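Do Fingerprints Always Catch the Crook?
Fedside Kids: Ask Twice
Updated 28th August

On TV, a detective brushes powder on a doorknob, a computer beeps, and up pops the bad guy's face. Case closed before the commercials. Should you believe it? Not all of it.

First, the part that's true. Look closely at the tip of your finger. Those tiny lines are called ridges, and they make patterns. A loop goes in one side and curves back out. An arch looks like a little hill. A whorl goes around and around, with ring inside ring.

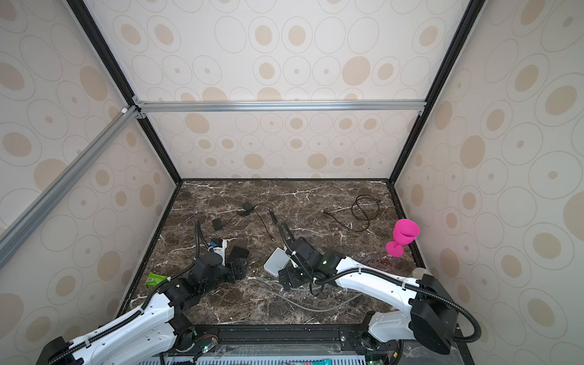 Ovals and rings printed on wall panels.

You had your ridges before you were born, and they stay with you as you grow. Even identical twins have different ones. That's why police started keeping fingerprint records more than a hundred years ago.

So what's the problem?

The problem is the print that gets left behind. When police take your prints on purpose, they press each finger down carefully. A burglar doesn't do that. A burglar grabs a window latch and leaves half a smudge, maybe on top of somebody else's smudge. Now an examiner has to decide whether the half smudge and the neat print came from the same finger.

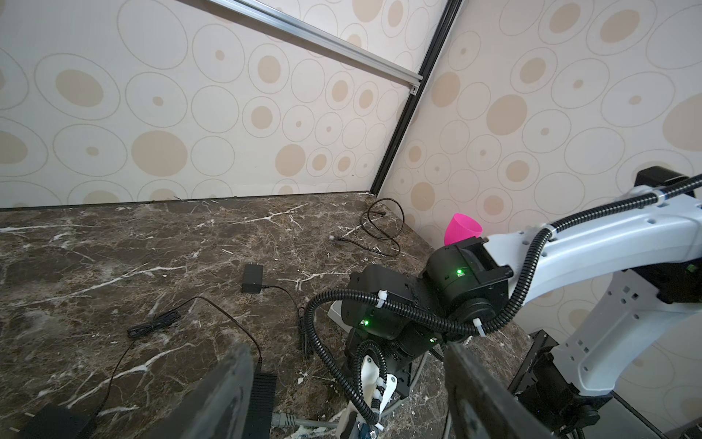 A computer can help by searching through lots of records and making a list of prints that look close. But a list of "close" is a long way from an answer. In many places a trained person still does the comparing, and people can get tired, or rush, or see what they expect to see. There have been real cases where experts said "match" and were wrong.

Last June, the police station in Pekcombe held an open day, and a poster in the hallway said "Fingerprints never lie!" We asked Dagim Tekleab, who teaches evening classes in crime science at Valeletti College, what he thought of that.

"A fingerprint doesn't say anything," he told us. "People say things about it. So ask them how they know."

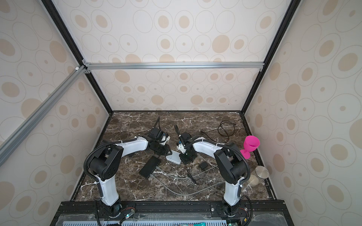
Photo: Shiferaw Pictures

Here's another thing to ask: when was the print made? Usually a print can't tell you. If yours is on the cookie jar, it means you touched the jar. It could have been today or it could have been last week, when you were allowed to. Somebody would need other clues — crumbs, for instance.

Try it yourself
You need a soft pencil, paper, and clear tape. Scribble a dark patch and rub a fingertip in it. Press the tape on your finger, peel it off, and stick it to clean paper. Do it again with the same finger, but twist a little as you press. Give both to a friend and see if they can tell it's the same finger.

Words to know
Ridge: a raised line on your skin.
Examiner: a person who compares prints.
Evidence: something that helps show what happened. Helps!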